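I finished the Warton memoir on Tuesday, somewhere past midnight, and I've been grumpy about it ever since. You know the kind of book I mean. Glossy jacket, one word for a title, author on the front in a cream sweater looking like she just forgave you for something.

It runs 487 pages. The first 311 are childhood! I like a childhood as much as the next reader, but I don't need every substitute teacher. Then the divorce, the part everybody bought it for, gets a page and a half and a line about "choosing peace." I paid full hardcover price for choosing peace.
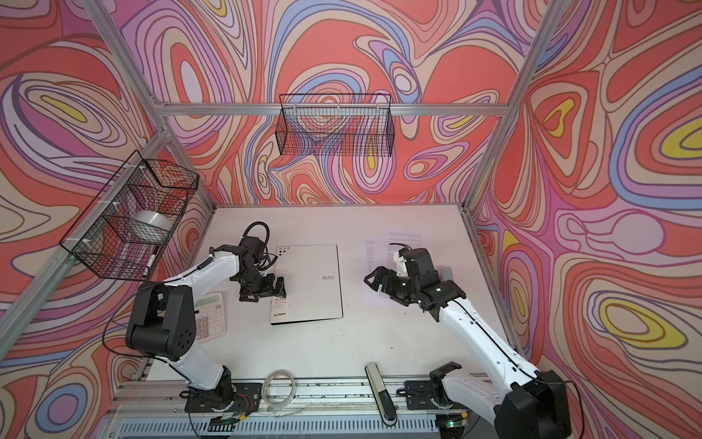 And I get why it happens. Famous people have been burned, they have lawyers, they have kids who can read. Fine. But then don't go on every couch in America and tell us this is the most honest thing you've ever done. The Blackburn book came out the same month with none of that fuss, and it's better on every page – funny, a little mean, and willing to let the author look bad. There's a fight in a parking lot over a borrowed coat that told me more about her marriage than the whole Warton book told me about anything.

I listened to that one on audio, too, which I think helps. She reads it herself and you can hear her get annoyed all over again.

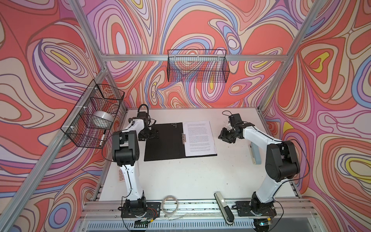

My sister says I'm asking too much, that these books are basically long magazine covers and I should enjoy the photos in the middle. Maybe so. She has read 71 of them (she keeps a list) and she still cries at the thank-yous. But I don't think wanting one real story is greedy. Give me 100 pages, skip the recipes, tell me about the coat. I'd preorder that tonight, and I'd even put up with the sweater.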